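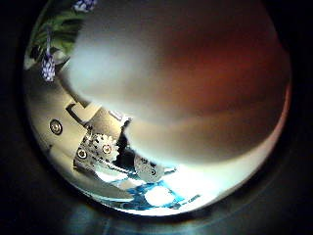
How often does the finger drive need to be inspected?
At every 300 operating hours, or every four weeks if the hand is in light use. A hand that has been dropped, jammed or stalled under load must be inspected before it is powered again.

Section 7. Finger Drive and Wrist Camera: Inspection and Adjustment

This section applies to hands supplied by Wustwood for the Kolta tabletop cell. Work on hands fitted with the older Bavach wrist coupling is covered in Section 9.

CAUTION: Switch off the arm at the cell controller and wait 90 seconds before touching any gear. The finger motors may hold torque for a short time after shutdown.

7.1 Preparing the hand

1. Move the arm to the service pose. The wrist must be at least 400 mm above the table surface.
2. Switch off the arm and lock the controller.
3. Clean the exposed gears with the dry brush from the service kit. Do not use compressed air – it drives dust into the hubs.

7.2 Checking the gears and screws

4. Turn each gear by hand through one full revolution. Movement should be even, with no tight spot.
5. Check each screw on the finger links. Tighten any loose screw to the value printed on the service card.
6. Look for chipped teeth. A damaged gear must be replaced and may not be filed.

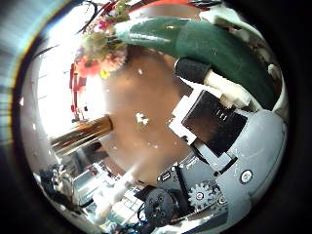

7. Check the finger coverings and fingertip pads. Replace any pad that has hardened or lifted at a corner.
8. Confirm that no cable touches a moving part when the finger is opened and closed by hand.

NOTE: Coverings are sold singly. Pads are sold in sets of 4 and should be changed together, as worn and new pads grip differently.

7.3 Checking the wrist camera

9. Wipe the lens with a lint-free cloth. Do not apply cleaning fluid directly to the lens.
10. Restore power and open the camera page on the controller.
11. Open and close the hand at the slowest speed. Stop at once if the hand makes a grinding noise.
12. Run the calibration routine with the room lighting at its normal working level.

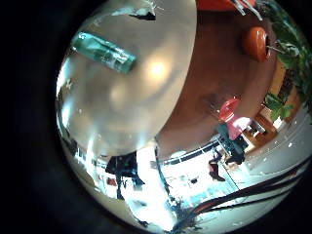 Bagheri reported that calibration failed twice in strong daylight and passed once the blinds were lowered, and asked that the manual say so. The following note has been added in response.

NOTE: Where the cell stands near windows, lower the blinds before step 12 and keep them down until the routine has finished.

13. Enter the result in the service log, with the operating hours shown on the controller.

Revised September 16, 2026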